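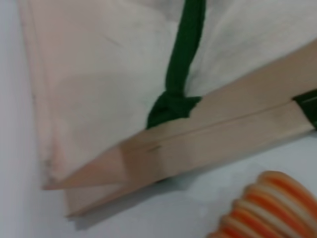

Tote number one, pale with a green strap, knot and all.

Posted in: Home & Everyday > Bags, Storage, Clutter

How many tote bags is too many, and has anyone gotten out

pantrymoth
I moved apartments in May and in the process met every tote bag I own. They had been living inside one another on the back of the closet door, like those Russian dolls except the small one in the middle was a receipt for soup. The final number was 379. Kidding. That was the receipt. (It was a lot of soup, I was having people over.)

The real number is one I'm keeping to myself until somebody else goes first. What I want to know is how you decide which ones stay. The one up top is staying because it's the right size for a library run and it doesn't slide off my shoulder. The others I have no case for. There's one from Losetti, the shoe place, that came with a pair of shoes I returned. They took the shoes back and let me keep the bag, so as far as I can tell I was paid one bag to walk around the mall.

37 replies

gutterspoon
8. I'll go first. Three of them are good.

lowtidelarry
You knotted the strap. Why do people knot the strap. Just buy a bag with a shorter strap.

pantrymoth
I didn't buy it, it was a gift, and I'm five foot one. An unknotted tote on me is an ankle weight.

mrs_halfpint
Seconding the knot. I've been knotting since college. The only trouble is you can never get it out again after a year or so of carrying potatoes. It's a permanent alteration at that point, but so is a hem.

lowtidelarry
A hem is flat. A knot digs into your shoulder the second you put a gallon of milk in there. You can sew a strap shorter in ten minutes, by hand, with the thread that comes in a hotel kit. Fold it, box stitch, done.

mrs_halfpint
You tie it down low by the bag and it never comes near your shoulder. Have you been wearing yours upside down?

lowtidelarry
Low is worse for the fabric. All the pull goes to one spot instead of spreading along the seam. I did upholstery for eleven years and I've seen what happens.

gutterspoon
What happens

lowtidelarry
It tears.

gutterspoon
Thrilling stuff, thank you.

ovenmitt_b
To answer the original question, I use the wash test. Everything goes in cold on a Saturday morning and hangs to dry. Whatever comes out looking like a bag stays. Whatever comes out looking like a placemat goes in the rag box. I lost half of mine the first time, including the Joltau one I got for opening a bank account, which shrank in one direction only and is now a very good sleeve for a baguette.

pantrymoth
I have the Joltau one too! Did the printing come off on everything? I had gray pillowcases for a month.

ovenmitt_b
It did. I think of it as the bank's last fee.

quietcrouton
Careful with washing, though. The cheap ones are stiff because of sizing in the cloth, and when that washes out they go floppy and won't stand up in the cart. I quit washing mine and just wipe them down. Unless something leaks. Chicken means the washer, no discussion.

ovenmitt_b
Floppy is what I want. A stiff tote is a cardboard box with ambitions.

quietcrouton
A floppy tote tips over and your lemons go under the passenger seat, where they live until August.

bramblewick
Nobody's mentioned the guilt angle. I read somewhere that you have to use a cotton one 700 times before it beats plastic. No idea if that's right, I've seen other numbers and they don't agree with each other at all. But I've been keeping a tally on the inside of mine in laundry marker ever since, and I have to say it's taken the joy out of buying onions.

lowtidelarry
All the more reason not to put a knot in it.

mrs_halfpint
Larry, I will mail you a bag.

lowtidelarry
I have enough bags.

gutterspoon
How many

lowtidelarry
That's not the topic.

pantrymoth
That is entirely the topic – it's in the title.

hollandaise_dan
Our branch library takes clean ones and hangs them by the door for people who check out more than they planned to. Call first, ours stopped for a while when they got swamped. Food pantries too, but ask what size they like. The one near me wants the flat-bottomed kind and was polite but firm about my skinny wine totes.

bramblewick
Who gave you multiple wine totes?

hollandaise_dan
Fovon did, the mail-order people. One per bottle. I see now that this says something about me.

quietcrouton
If anyone wants to keep just one for groceries, get the kind Mạch sells with the wide straps. It's the only one I've had where the handles didn't turn to string. Mine's four years old and has only been washed for chicken.

pantrymoth
Update: did the wash test. Kept five, the library gets the rest if they'll have them. The knot on number one did not come out and I didn't try very hard. Larry, I looked up box stitch and it looks fine. I'm not doing it.

lowtidelarry
Your shoulder.

gutterspoon
Still waiting on Larry's number.

Share · 14 people found this thread helpful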